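Progress report, 1/29/21. Prepared by Oana Stoica for Brumora.

Fit-out of the shared workspace continues. Ceiling lighting is on and the cable conduit on the white wall runs down to its outlet box.

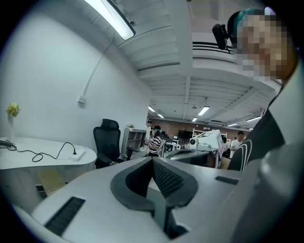
## Furniture

The white desk with rounded edges is in position, with a small stool stored beneath it. The mesh chair stands behind. 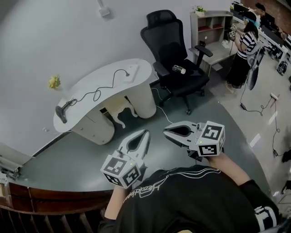
Four further desks are on order from Niketti at a total of £1300. Delivery is due in 14 days. Cable tidying will follow.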